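Keeping Mulard Running: My Semester With a Two-Handed Wiping Station
Kheri Nyamweya
Project report, submitted 2024-02-17

When I signed up for this project I figured I'd be training a policy by week three. Instead I became the person who looks after Mulard, our table cell with the pair of hand-held grippers, and I ended up liking that job way more than I expected! So this report is mostly about the cell: how I set it up, what I check before a session, and what I had to fix along the way.

The setup

Mulard is a table sitting inside a metal frame, with a white board laid flat on the wooden top and the cables brought in from the back. The task is whiteboard wiping. You hold one gripper in each hand, squeeze the eraser with the right one and wipe, and everything gets logged on Ana (that's our recording computer, named long before I showed up). My first plan was to screw the whiteboard down. My lab partner Abubakar talked me out of it, because we wanted to move the board a bit between takes so the data wouldn't all look the same. He was right, and I'm glad I never got as far as the drill.

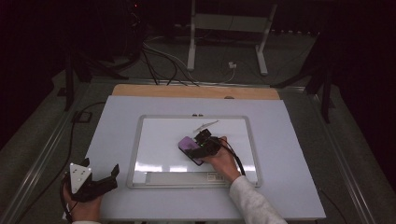 Cables were my biggest headache by far. Each gripper has its own, and in my first week I kept snagging the right one with my sleeve in the middle of a wipe. The logs from those days are full of little jerks that have nothing to do with wiping. What helped was giving the right cable a lot more slack and letting it fall away toward my own side of the table. The left one goes the other way, up along the side toward the back. I redo both every time I sit down, and it takes maybe a minute.

The eraser grip

The second headache was the eraser slipping. If the jaws close on it too high, it tips as soon as you push, and you end up dragging one edge across the board. I went through 47 takes where this happened before I caught on (I was watching the board and not the jaws, oops). Now my routine before any real take is to draw a scribble, pick up the eraser, press it flat, and do one slow pass. If it rocks at all, I let go and grab it again lower down. I also close and open the jaws a few times with nothing in them and watch the width reading on Ana. If it doesn't come back to the same number, the finger screws need snugging up. That happened twice, both times on the left gripper.

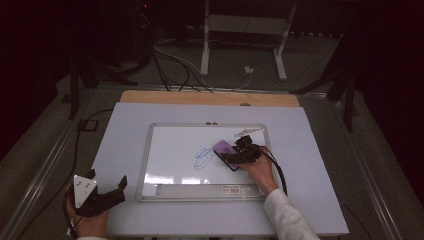

Figure 1. Wiping pass with the right gripper, blue scribble on the board.

Looking after the gripper cameras

I didn't give the gripper cameras enough attention at first. One of them had crept a little in its mount, and I had already recorded 78 takes before I compared the views and saw that one finger took up more of the picture than it used to. Ugh. I threw all of them out. Since then I save one still from each gripper at the start of a session, with the fingers open over the table, and flip between it and the last one. It's low tech and it works fine for me.

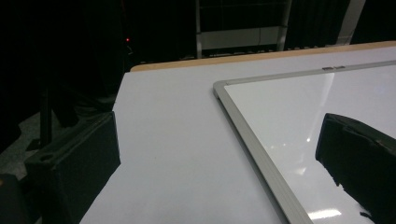

Figure 2. Gripper camera view with the fingers open, whiteboard on the right.

Glare is the part I haven't solved. The board is glossy and picks up the overhead lights, so in some poses there's a bright streak right where you'd like to see ink. Tilting my wrist helps a bit. I'd like to try a diffuser in March if the Nondska room is free.

Where it stands

We have 1537 usable takes. The goal was 3000, so yes, we're behind, and most of the gap is repair time plus the batches I tossed. The checklist and the spare finger screws are in the top drawer under Ana, and Abubakar has the login if you're taking over the cell.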